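# The Table Where Everything Lands

I have a confession to make about my living room. There's a table in the middle of it, and I haven't seen the whole top of that table since sometime in July. I know it has a cloth on it, pale yellow with a blue and white plaid, because I picked that cloth out myself and I still love it. But the cloth is mostly a rumor these days. Things come in the door, they get set down, they get half opened, and there they stay.

When I told my editor at Meredith that I wanted to write about packaging, she asked if I meant how to get rid of it. I didn't! I like packaging. I like a good tin, a sturdy carton, a paper bag with handles that can take a beating. I especially like the plastic containers snacks come in, the ones with palm trees and coconuts and lids that snap, and I've been known to buy something I don't even want to eat because of the shape it comes in.

My friend Chunhua Ren is worse than I am. She once kept a cookie box for so long that the store that sold it closed, reopened under another name and closed again. When I called her for this story she was in the middle of sorting her own pile, and she put me on speaker so she could keep going. "You have to pick it up," she told me. "If you don't pick it up, you can't decide." So that's the method, and I decided to try it on my table, one thing at a time, starting with whatever was closest and green. 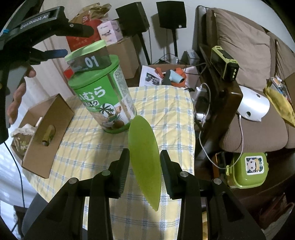 I gave myself an afternoon and one rule, which was that nothing could move to another pile. It had to go back where it lived, go out the door, or earn a job. That last one is my favorite part. A container with a lid is practically begging for a job – buttons, batteries, those tiny screws that come with everything and fit nothing. The tall ones are wonderful for wooden spoons, or for dry pasta if you wash them well first and let them air out overnight.

Cardboard is harder for me. I always think I'm going to mail somebody something. I counted once, for a column, and over the years I had saved 30 shipping boxes and mailed exactly 14 packages, most of them in boxes I bought new at the post office because mine were the wrong size. So now I keep one small, one medium and one large, nested if they'll nest, and the rest get flattened the same day. (The same week. I'm trying.)

Bags are a different problem because they multiply. I used to stuff the paper ones inside each other until I had one giant bag that couldn't be moved, and then I'd put it on top of a carton and pretend it was storage. Llinos Penry, who runs a little secondhand shop called Skusico over in Ermont, takes clean paper bags off my hands whenever I visit. She reuses them at the register, and her customers like getting a fancy one. She'll also take gift boxes if the corners are still crisp. I've spent $814 in that shop since I started dropping off bags, so I'm not sure who is doing whom a favor.

Then there are the gift boxes I can't hand over. I have a real weakness for a red one. Red looks like a holiday no matter what month it is, and if there are cookies printed on the front, forget it, that box is staying on a side table where I can see it. I've tried being sensible. A few years ago I bought a set of matching Jasiver bins in a nice quiet gray and moved everything into them, and I lost my stamps for an entire winter because I couldn't tell one bin from the next. 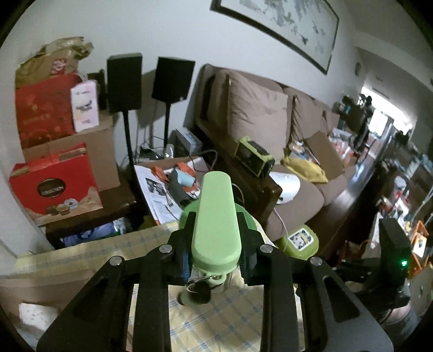 *Something green over the yellow plaid, with the red gift box holding its spot on the side table.*

What slowed me down most was the small stuff. You know the kind: little plastic pieces, loops and rings, a power adapter that could belong to any of six gadgets. Chunhua tapes a scrap of paper to each mystery part and writes down where she found it. I started doing that too, and it works better than my old system, which was a drawer. If a part has gone through two seasons with its label on and I still can't match it to anything, out it goes.

I also keep a roll of masking tape and a marker within reach now. Chargers get a name on the plug end. Boxes get a word on the side that faces out, because I used to write on the lids and then stack them. Crumpled tissue goes in the trash unless it came around something breakable, in which case I smooth it flat and slip it inside a big book.

I asked readers last spring what they keep long after they should, and more than 2,000 of you wrote back. Jars came up a lot. So did ribbon, and so did the boxes phones come in, which I was relieved to see because I have mine too. One reader keeps her sewing scissors in a rice cracker tin that belonged to her grandmother, and she says her kids can tell from the sound of the lid that she's about to hem something.

I've got a tall container picked out for my own sewing things. It just needs a wash, and I need to find the scissors.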